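How to book a free dealer inspection before a long trip

Many dealers offer a free check of the car in spring, but they do not always tell you about it. I have used this service with three cars, and these are the steps I follow.

1. Find your VIN. It is on the driver's side of the dashboard, near the windshield. Write it down together with the mileage.

2. Look for open recalls first. Enter the VIN on the recall page of the car maker. If there is one, tell the dealer when you call, so they can order the part before you come.

3. Call the service desk, do not use the web form. At Popescu, where I go, the form shows only the paid appointments. Ask for the "multi-point inspection without charge" and ask how many points it has. Mine has 40.

4. Choose an early time. I take Tuesday at 8 in the morning. On Saturday I once waited until lunch.

5. Before you go, remove heavy things from the trunk and check that you have the key for the wheel locks. Without this key they cannot take off the wheels to look at the brakes.

6. Say clearly at the desk: "Inspection only, please call me before any repair." Check that the same words are on the paper you sign.

7. Read the report before you leave. Green is good, yellow can wait, red needs attention. Ask for the brake pad thickness in millimeters. My front pads had 6 left, and still the report was yellow - so I asked why, and the advisor changed it.

8. If they find something, ask for a written price and compare. My first offer for rear brakes was $354. Meirion Parry, who services my wife's car, did the same work for less.

Keep the report in the glove box. It also helps when you sell the car.

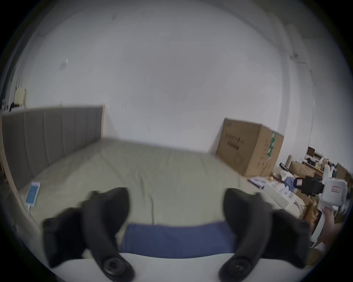
Bed with a blue strip in front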